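## Lellov Yard: a shared courtyard for the Fillenau terraces

*Unless a drawing says otherwise, the work was shared equally across our studio group.*

Our project began with a walk through Fillenau one wet November afternoon, when we had meant to look at the old mill and ended up far more taken with the back lanes behind it. The terraces there have 73 homes between them and hardly anywhere to sit outside, and we came back to the studio quite sure (and rather damp!) that this was where we wanted to work.

The brief asked for a low-cost scheme that residents could look after themselves. We studied two sites, the Sukport steps and the disused yard on Hsueh Lane, and spent far too long arguing over them before settling on the yard – it gets the evening sun, and you can reach it without climbing anything. 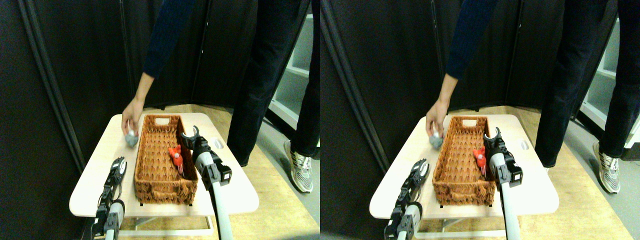 Once that was decided, the plan came together fairly quickly. A covered bench runs along the north wall, 60 feet from end to end, with planting beds in front and a gate at each corner of the lane. We drew 3 versions of the roof. The first was lovely and would have cost a fortune, the second kept the rain off everything except the bench, and the third is the one in our final drawings.

We still aren't happy with the drainage. The yard falls towards the neighbouring houses, and our gravel channel is really a first guess that wants checking by somebody who knows more about soil than we do. Next term's group will have our levels and the 1:20 model to start from.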